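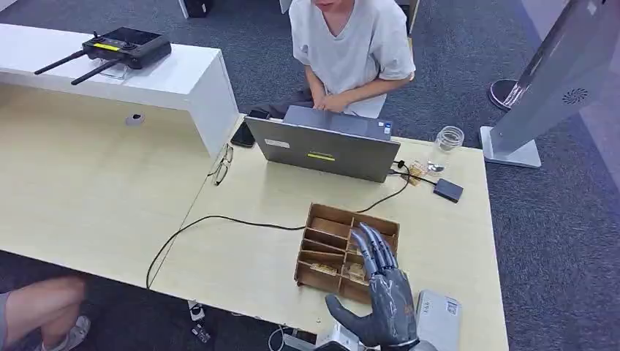

Wooden compartment tray on a light wood-grain table

Can anyone attend the Grandside goat fair, or is it only for breeders?

We moved to the Jeken valley in the spring and keep hearing about the fair in February where they crown a goat and parade it through town. Do you need a ticket? We have two kids and no goats. The town page only lists the rules for entering an animal.

Posted by courtois_hill

Anyone can go. The parade is free and starts at 10 a.m. by the feed store. You only need a ticket for the supper, and those go fast. Last year they sold 3,300 parade ribbons and had just 27 tables for the supper, so buy early if you want to eat there.

Goats have to be registered by noon the day before. Each one wears a collar of dried flowers, and most families get theirs from Flolora on the main road. Kids can walk at the back of the parade without a goat as long as an adult is with them.

Posted by Flatbread77

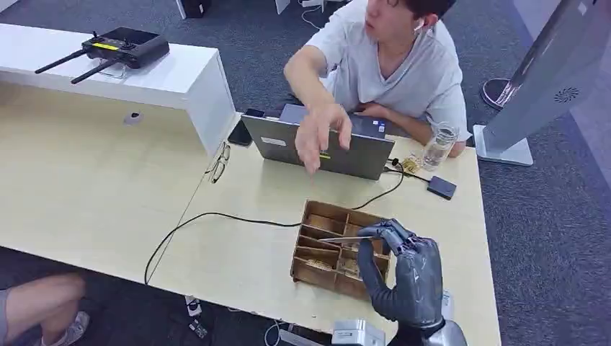

Parking is the real problem. The lot by the church is full by 8 and the field costs 5 dollars, cash only. Wear boots if it has rained. The crowning is after lunch and the speeches run long, so we usually leave before the end.

Posted by old_mill_rd

its free. my cousins goat won once. they said 1,696 people voted but I dont know who counts them. The fried dough is good

Posted by tansy_b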